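Ticket 2743
Subject: Hand gripper reports jaws closed when they are not, open day demo
Raised by: Karim Sfeir
Assigned to: Liesl Holzer
Product: Pruvora hand unit, two-finger, blue pads
Site: Plattner demo flat, living room
Priority: High until the open day, then normal
Status: Closed, with one follow-up

Karim Sfeir, 09:20
We are setting up for the December open day and one of the two hand units is misbehaving. Visitors are meant to pick up a cup from the round table, put it down somewhere else and watch the jaw opening change on the Flakik display. On unit A the display drops to zero well before the fingers meet. With a cup between the fingers it says the jaws are fully shut. Unit B is fine with the same cups and the same cable.

I have restarted the display software twice and swapped the USB port. No change. Doors open at 13:00.

Liesl Holzer, 09:41
Thanks. Please send the log from unit A and tell me the firmware number shown on the start page. Also, has anybody changed the finger pads since the last visit? The calibration is tied to the pads, and a new set needs a new zero.

Karim Sfeir, 09:58
Log attached. Firmware is 438 on both units. The pads on A were changed yesterday afternoon after one of the old ones started to peel. I did not run a calibration afterwards. I didn't know it was needed.

Liesl Holzer, 10:15
That would explain most of it. In the log the raw encoder value at rest is 2461 and it moves smoothly all the way, so the sensor itself looks healthy. Please do this:

1. Close the Flakik display completely, including the tray icon.
2. Plug in unit A on its own.
3. Open the Jernska setup tool and choose Jaw, then Set zero.
4. Squeeze the trigger until the pads touch lightly. Do not press hard, the pads give a little and you will store a false zero.
5. Hold for five seconds and confirm.
6. Let go fully and confirm the open position.
7. Save, unplug, wait for the light to go out, plug in again.

Then try it over the table with the cups you will be using and send me a picture of the jaws open, so that I can check how the pads are seated.

Karim Sfeir, 10:52
Done. The first attempt failed at step 5 with "value not stable". I rested my elbow on the table for the second and it went through. Picture below, taken at the round table with the gripper open over the pink cup.
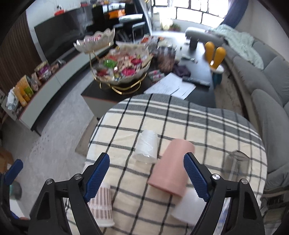

Attachment 1: jaws open at the round table, pink paper cup between the fingers, after recalibration.

Display now follows the jaws. It reads zero when the pads touch and goes up as they open. With a paper cup held on its side I get a steady value.

One thing I still see: with the clear cup the reading jumps by a few units while I am holding it still. Paper cups don't do this.

Liesl Holzer, 11:10
Pads look fine to me from that angle. Can you check by hand that neither of them rocks on its mount?

On the clear cup, I think that is just the grip. A smooth cup can creep against the pad and the jaws follow it. I would keep it out of the visitor run and stick to paper. If you want to be sure, clamp a wooden block for a minute and watch the number. If it stays put, the unit is all right.

Karim Sfeir, 11:34
Neither pad rocks. Block test done, the value did not move at all. I will use paper cups only.

Second question while I have you. Is there a limit on how long the units can stay on? We expect over 50 people and I would like to leave both running between groups.

Liesl Holzer, 11:40
No limit, but the display software gets slow if it records the whole time. Stop the recording between groups - the live view carries on without it. Keep unit B as your spare and have it plugged into the second port already, so you can switch in the menu without touching cables in front of visitors.

Karim Sfeir, 16:45
Open day finished. Unit A ran all afternoon. We had one dropout, when a visitor stepped back and pulled the cable. It reconnected without help after I pushed the plug in, and the zero was still correct. We need a longer cable or a clip for the table leg. Several people asked to have a go with the unit in their left hand and that worked as well.

Liesl Holzer, 17:05
Good. I am closing this as solved by recalibration after the pad change.

Follow-up: the pad change sheet does not mention calibration. I will add it as the last step and put a copy in the box with the spare pads. Cable clip to be ordered under a separate ticket, Karim to raise it.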